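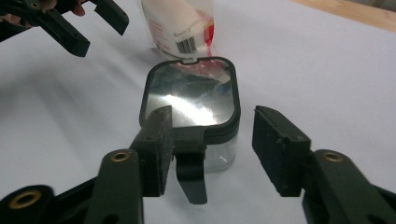

O segundo café da manhã

Na minha rua, o dia começa duas vezes. A primeira é às 5 da manhã, quando a padaria Penry sobe a porta de ferro e o cheiro de pão invade os quartos de quem ainda queria dormir mais um pouquinho (eu, por exemplo, que durmo de janela aberta até no inverno). A segunda vem lá pelo meio da manhã, quando o bairro inteiro parece combinar de parar tudo para comer outra vez.

Cresci achando que toda cidade fazia assim. Só quando fui morar fora descobri que existe gente que toma um café às pressas, de pé, e depois aguenta firme até o almoço! Voltei em outubro, com as jabuticabeiras carregadas, e a primeira coisa que fiz foi me sentar no balcão e pedir um pão na chapa, bem tostado, com a manteiga escorrendo pelos lados.

A Penry assa 2.000 pãezinhos por dia, e na véspera de feriado chega a 4.000, com fila até a esquina da papelaria Lukano. É na fila que a gente fica sabendo de quem casou, de quem vendeu o carro e do preço do tomate, que por aqui é assunto tão sério quanto o futebol.

O que se come nesse segundo café

Em casa, a mesa tem sempre bolo de fubá, e o bolo de fubá tem sempre erva-doce, embora metade da família reclame e depois repita o pedaço. A receita da minha avó leva 4 ovos, fubá fino e leite morno, e ela batia tudo à mão, cantarolando, com o rádio ligado baixinho no parapeito.

Já os vizinhos do largo Wesitz preferem o salgado: queijo fresco, broa de milho, às vezes um resto de linguiça da véspera, frito com cebola. Levo o bolo, volto com a broa, e ficamos ali conversando até alguém lembrar que deixou o feijão no fogo e sair correndo pelo portão.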